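March, late, back on the couch

Feet are killing me but I'm so glad I went. Xuân Trịnh got us onto the list for the Ollow open day, and it took us 40 minutes just to find the right door (the one marked Duremau, of course, because why would it say Ollow). Coffee was terrible. I had two.

We spent most of the afternoon at the bin picking table – metal bins, one arm, and a bunch of household stuff to grab. I loved it way more than the big conveyor thing everybody was crowding around! 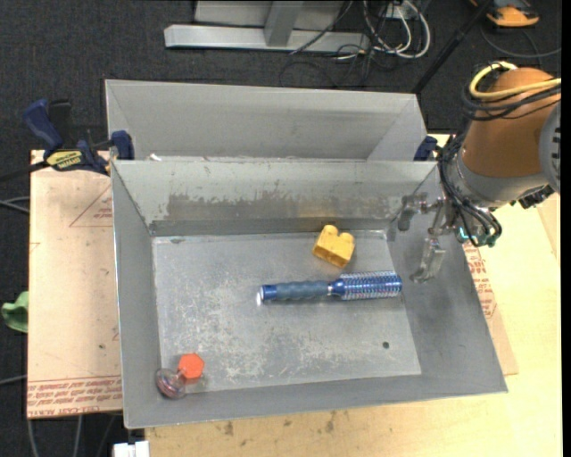

Tùng Tạ was running that station and let me ask all my dumb questions. He says the hairbrush is the one he dreads, and he'd take a toy block any day. They've logged 567 tries since they moved in, and he still talks to the arm under his breath. I'd do the same.

Xuân wants to go back for the Mussa talk. I said maybe, if we eat first. Need to email Tùng about the summer class before I lose his card.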